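I've been building little benches for tabletop arms in the back of our shared workshop, and the Arau is the one I'd buy myself! Wooden top, one wood side wall and one dark gray one, plus a shelf across the back.
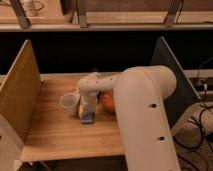
*Arau bench with a white arm over the top*

You get the top, both side panels, the shelf and its brackets, and a bag of 38 screws (I toss in a few extra, I always lose some). Give yourself 4 hours to put it together, or an evening if you chat as much as I do. 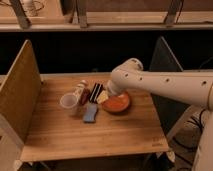 The arm isn't included, so bring whatever you've got. Liên Chu from Plorico worked out the hole pattern with me, and she's right that you should mark it before you glue anything – I learned that one the hard way.
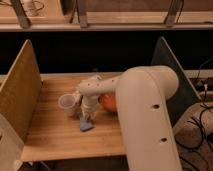

I make 8 at a time and they ship in 15 days. Want a deeper shelf? Write me before you order!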